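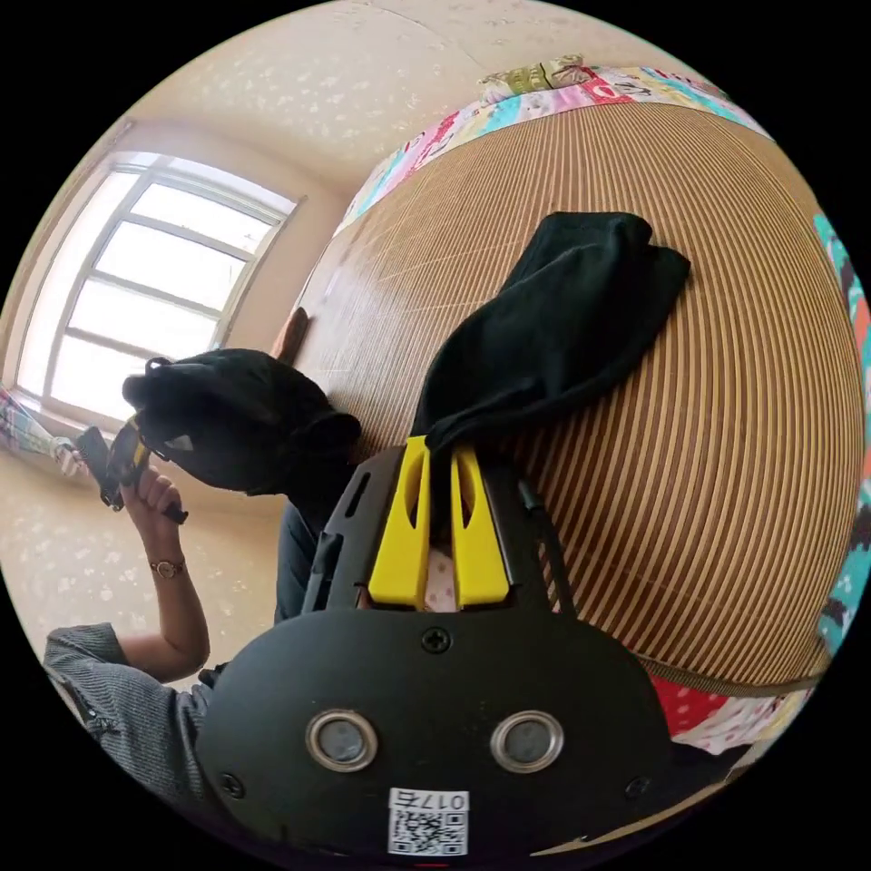 Skillier opens winter sign-up for evening classes in Kistham

29 November 2024

KISTHAM - Skillier, the adult evening school on Santoso Street, has opened sign-up for its winter term. 41 courses on the list, up from 20 last winter. Most run once a week after work. Book-keeping, bread, basic plumbing, conversational Spanish, upholstery, choir.

New this term: a sewing repair class taught by Tomoyo Iwasaki, who ran the August short course that filled in 2 days. Bring your own clothes to mend. Machines and thread provided, fabric is not.

"We had people asking at the front desk all fall for later start times," said Osamu Kinoshita, director of Skillier. "So we moved a lot of it later. The plumbing class was the big one, people could'nt get there from work in time."

Fees are unchanged. A standard course is $58, materials extra where the listing says so. Reduced rate for over-65s and anyone on a first job, ask at the desk. Refunds up to the second session, not after.
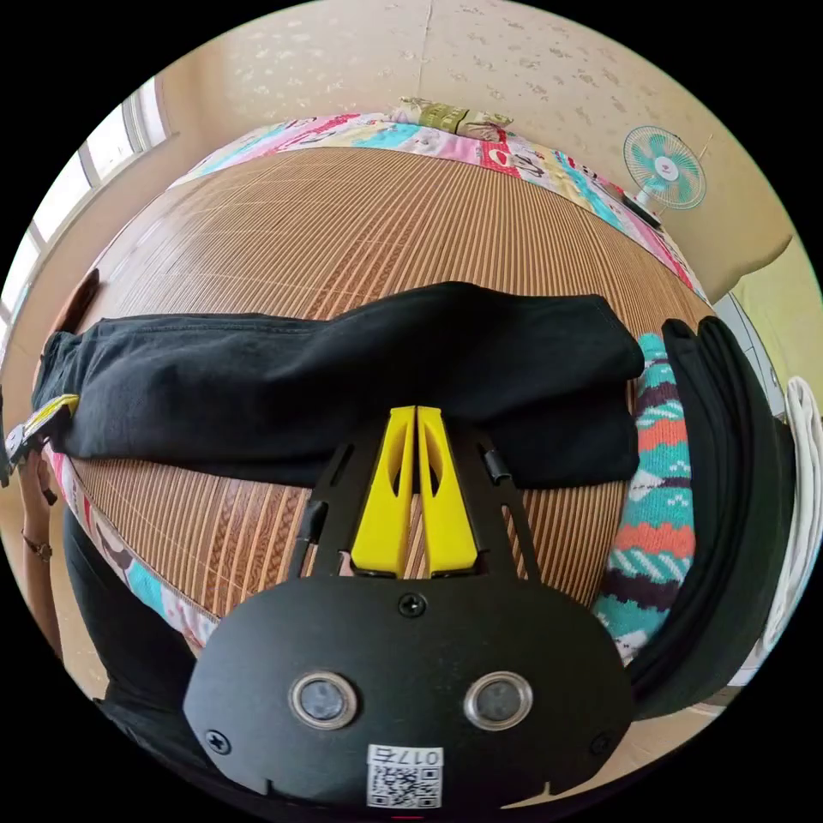

Black plate with silver-ringed windows and a white sticker marked 017.

Classes are also open to residents of Iruvport, same price as Kistham. The Iruvport bus stops right outside, last one back leaves after the late classes finish. Parking behind the building is free in the evening but fills up early.

Sign up in person or by phone. Online booking will follow once the new page is up. Spanish and upholstery have waiting lists allready, a second Spanish group will be added if enough names come in.

Full course list available at the front desk and at Kistham library.

Press contact: Osamu Kinoshita, Skillier, Santoso Street, Kistham

ENDS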